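Forum > Loisirs créatifs > Impression 3D et mécanismes

Engrenage droit pour horloge murale : plastique ou laiton ?

jocelyn_g
Bonjour à tous, je continue mon horloge à poids, celle dont j'avais montré le cadran en février. J'en suis aux roues et j'ai un doute. J'ai acheté un petit lot d'engrenages droits chez Ostik, en plastique, et je trouve ça plutôt joli (le bleu sur un mur blanc, ça a de la gueule !). Mon voisin me dit que ça ne tiendra pas deux hivers et qu'il faut tout refaire en laiton. Sauf que le laiton chez Nikzad, on en a pour 299 euros le train complet, et ma femme a déjà levé les yeux au ciel pour les poids. Vous feriez quoi ?

niamh.dolan
Plastique sans hésiter pour une première horloge. J'en ai une qui tourne dans l'entrée avec des roues imprimées, je remonte les poids tous les soirs et elle prend un peu de retard quand il fait humide, c'est tout. Par contre passe un coup de lime douce sur les dents avant de monter, les petites bavures au pied des dents freinent énormément.

Behrouz_M
Pas d'accord avec Niamh. Pour une pendulette, oui. Pour une horloge à poids, la première roue encaisse tout l'effort et le plastique finit par fluer, surtout si le poids reste accroché en permanence. Il pèse combien, ton poids moteur ?

jocelyn_g
700 grammes pour l'instant, mais je peux descendre un peu je pense. Le bleu, posé sur le vert. 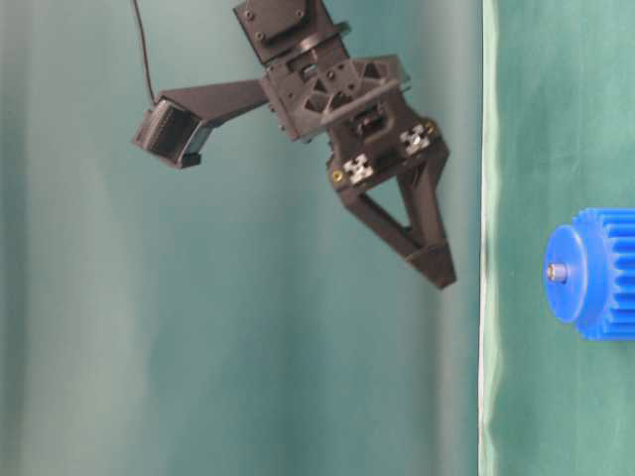 L'engrenage bleu, à droite.

Alors, avec ça sous les yeux, Behrouz, tu maintiens ? Je compte mettre un axe en acier de 3 mm et une bague à l'intérieur pour que le moyeu ne s'ovalise pas.

Behrouz_M
Je maintiens pour la roue de tambour. Pour les suivantes, vas-y, l'effort diminue à chaque étage. La bague est une bonne idée, colle-la à l'époxy et laisse sécher une nuit entière, pas deux heures comme je l'ai fait la première fois.

ghazal.a
Coucou, je débarque mais le sujet m'intéresse ! J'ai monté un mobile pour la chambre de ma fille avec des roues de récup et j'ai eu un souci dont personne n'a parlé : l'entraxe. J'avais percé ma platine à l'œil, résultat ça coinçait une fois par tour, toujours au même endroit. Perce d'abord une chute de bois, monte deux roues, fais tourner au doigt, et ne touche à la vraie platine que quand ça tourne bien. Ça m'aurait évité d'en jeter une (du hêtre en plus, snif).

niamh.dolan
+1 pour la chute de bois. Et une bande de papier entre les dents au moment de pointer, ça donne juste le jeu qu'il faut.

Behrouz_M
Le papier, bof. Ça dépend du papier et de la taille des dents. Calcule l'entraxe, c'est une addition et une division, franchement.

niamh.dolan
Ben ça marche chez moi, et mes trous percés à la main ne sont jamais là où le calcul les voulait de toute façon :)

Eino_H
Bonjour. Pour la graisse, surtout rien sur les dents en plastique, ça ramasse la poussière et ça fait une pâte. Une goutte d'huile sur les pivots et basta. Si tu tiens au laiton pour la première roue, regarde les annonces de Ponivville, il y a un monsieur qui vide son atelier, j'y ai trouvé un lot de plus de 100 roues dépareillées dans une boîte à biscuits. Faut aimer trier.

jocelyn_g
Ah mais c'est parfait ça, je vais lui écrire. Donc je pars sur du mixte, laiton pour le tambour et plastique pour le reste, avec essai sur chute avant la platine. Désolé pour mon voisin, il aura à moitié raison.

ghazal.a
Tu nous montreras le tout monté ? Et tu laisses le mécanisme visible ou tu mets une vitre ?

jocelyn_g
Visible ! Sauf si le chat s'en mêle, auquel cas j'ai une vieille vitre de cadre Onley à la cave.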